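Dondico 二手笔记本挂牌文本集
数据说明，2021-08-30 更新

先说结论：别拿这份数据去估价。过去一个月里已经有三拨人这么干了，结果都跑来问为什么预测出来的价格离谱。价格字段是卖家自己填的，有人填起拍价，有人填一口价，有人填 1 等人来聊。我们没有成交价，从来没有过。

内容
共 2000 条挂牌记录，来自 Pratuvden 二手交易板块，七月抓取。每条包括标题、正文、挂牌价、卖家自选的成色等级。没有卖家昵称，没有联系方式，图片链接已去掉。

字段
title：标题原文，未清洗。型号关键词堆砌很常见，一条标题里写四个不同型号的也有，卖的到底是哪一台，看正文也未必看得出来。
body：正文原文。
price：见上。
grade：成色，A 到 D。
spec_cpu、spec_ram、spec_disk：从标题里用正则抽取的，标题没写就留空。
label_works：人工标注，能用、不能用、说不清。

关于成色
卖家眼里几乎没有 C 和 D。“九五新”底下写着转轴开裂、键盘缺键的，照样选 A。我个人认为 grade 这一列的信息量接近于零，Hinata Minami 不同意，她觉得至少能反映卖家的心态。列保留了，怎么用各位自便。

关于标注
label_works 由 Sota Koyama 和 Renji Sugawara 各标一遍，不一致的由 Sayaka Ishida 裁定。两人不一致的有 242 条，多数卡在“能开机，其他未测，按现状出售”这类说法上。Koyama 倾向于算能用，Sugawara 倾向于算说不清。裁定时一律归入说不清。这个规则是后来才定的，最早一批有没有全部回头改过，我不敢打包票。

划分
测试集 500 条，其余训练。随机划分，没有按卖家去重，所以同一个卖家的模板文案很可能两边都有。看到漂亮的分数请先怀疑这一点。Tetsuya Higuchi 写过一个按正文相似度重新划分的脚本，在 tools 目录下，建议用它的结果再跑一遍。

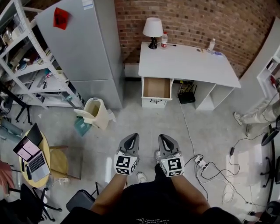
已知问题
内存和硬盘经常抽反，“8G 128G”这种写法还好，“8+128”就全凭运气。
处理器代数不可信。卖家写“i7”就当自己卖的是旗舰，哪一代不提，正则也变不出来。
有些正文是从商品参数页整段粘贴的，参数对应的是另一个配置。
“全新未拆”和“拆封检查过”出现在同一条里的，原样保留。

和 Standusari 的关系
常有人问能不能跟 Standusari 合并。字段名像，含义不一样：那边的 price 据其说明是商家回收报价，这边是个人卖家开价。硬拼在一起训练，得到的数字我不知道该叫什么。

使用与反馈
研究用途可以用，转发请附上这份说明。发现标错的条目，把行号和理由发到 Tanabe 的问题列表里，光说“感觉不对”的不处理。下一版会不会补成交价？目前没有来源，也没有人答应给，请不要等。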